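Dadudex Fault FAQ

Why was the January release pulled?
In the simulated living room, the planner kept marking runs as complete when the target had never been reached. Of 603 runs, 208 were scored that way. The vendor called it a logging issue. We don't buy that.
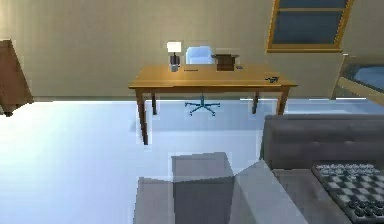
The log only writes down what the planner tells it, so a wrong score starts upstream. Raelene Tapsell asked for the raw traces and is still waiting.

Is it fixed in build 2619?
So they say. Rhys Tuhiwai will rerun the full set at Trikholm before anyone signs anything.

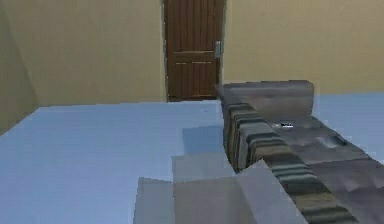

Simulated room, sofa side, with the door closed.

Can I run it on real hardware?
No. A robot that thinks it's finished may let go or drive off early. Keep it in simulation.

Who do I report a false "complete" to?
Leonie Pirihi. Send the trace, please, and skip the summary screen.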